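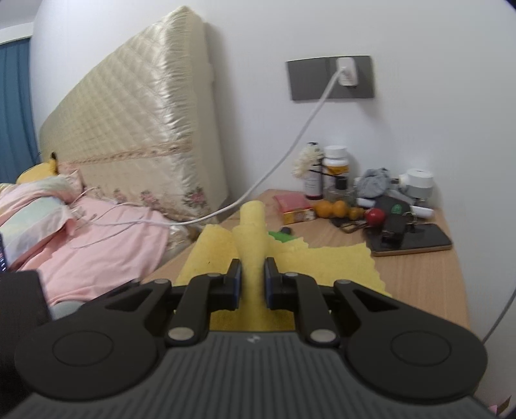
# Kedley, season one – the box set

I bought the box set of *Kedley* in August, after the series left the streaming service where I was watching it. I had only two episodes left, so you can imagine my mood. The set has nine episodes on three discs and a thin booklet, and I paid 19 dollars for it second-hand, with postage included.

For those who do not know it: *Kedley* is a science fiction drama about a freight station at the edge of a mining colony. The ship that should bring the new crew does not arrive, and the old crew must stay. Most of the story happens in four or five rooms. If you want battles, there is one, and it is short.

## The series

The first two episodes are slow. I will defend the second one, because it teaches you the station so well that later you know where everybody is only by the sound of the doors. The first one I cannot defend. It has a long speech about company law and the colour of everything is brown.

From episode three it becomes very good. The captain, Steinarsdóttir, is written as a tired person who is still polite, and I have not seen many captains like this. She makes one bad decision in episode five and the series does not forgive her quickly – people bring it up at dinner, they change the seats. My favourite is episode seven, "Postora", named after the moon where the mail is sorted. A sack of letters comes 454 days late and the crew must decide if they open the ones for the dead. There is almost no music in it.

The ending is not an ending. The series was cancelled, and you feel it in the last ten minutes, when three new characters are introduced and nothing is done with them.

## The discs

The picture is a clear improvement on the stream. The dark corridors have real grain now and the black parts do not break into squares. The sound I find less good. Dialogue is quiet and the engines are loud, so I had the remote in my hand for most of Saturday evening. Subtitles are in English and French. The English ones have mistakes with names: the cargo ship *Trikow* is spelled in two ways, sometimes in the same episode.

Disc three would not load in my older player at first try. In the newer one it was fine, and I saw no scratches, so I blame the player.

## The extras

- Commentary on episodes one and seven. The one for seven is worth your evening.
- Deleted scenes, up to 9 minutes in total, without finished effects.
- A tour of the set, filmed very fast, with the camera always leaving just when I wanted to look.
- The booklet, with episode summaries which spoil the episodes. Read it after.

I missed an interview with the writers about what season two would be. Maybe the rights were a problem, I don't know.

## Should you buy it?

If you already like the series, yes, at this price. If you are new, borrow it from the library first and give it until episode three. I would not pay the full price that some sellers ask now, as the case is plain cardboard and the corners of mine were already soft when it came.

Four stars for the series, three for the set.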